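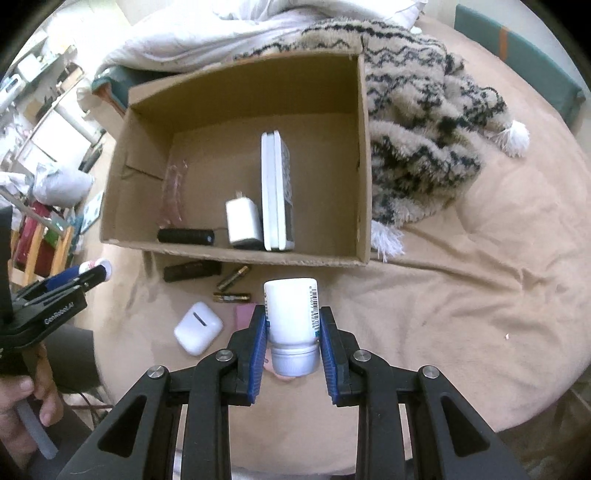 Readers of this blog will be aware that the household moved to Nalville in October, and that the question of small items has remained open ever since. Large furniture was dealt with promptly. Chargers, medicine bottles and flashlights were placed wherever a surface was available, and several could not be located when they were required.

It has therefore been decided that such items will be kept together in one open cardboard box. The box selected came with an order from Stodier and measures 50 cm on its longer side. A lidded plastic container from Cillum was considered and declined, as lids in this household are seldom replaced after use.

The following rules now apply. Flat items stand upright against the side. Power adapters are stored with the prongs facing up, so that the type of plug may be checked at a glance. Flashlights lie along the bottom and are tested once a month. Medicine is reviewed for its date before it goes in – this step was omitted last year, with the result that 5 expired packages made the journey from the old apartment.
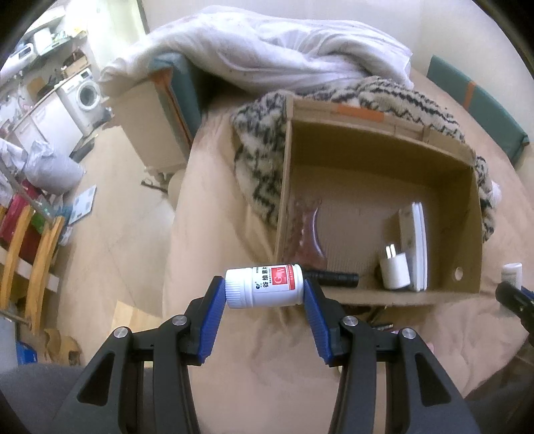 The box on the round table, with a bottle labeled 谷维素片 and the adapter standing prongs up.

The table will be cleared by evening, as it is also needed for dinner. A permanent location for the box has not been determined. The shelf above the washing machine is under review, although the printer already occupies part of it. Suggestions regarding the spare cables, which fill a drawer of their own, may be left in the comments.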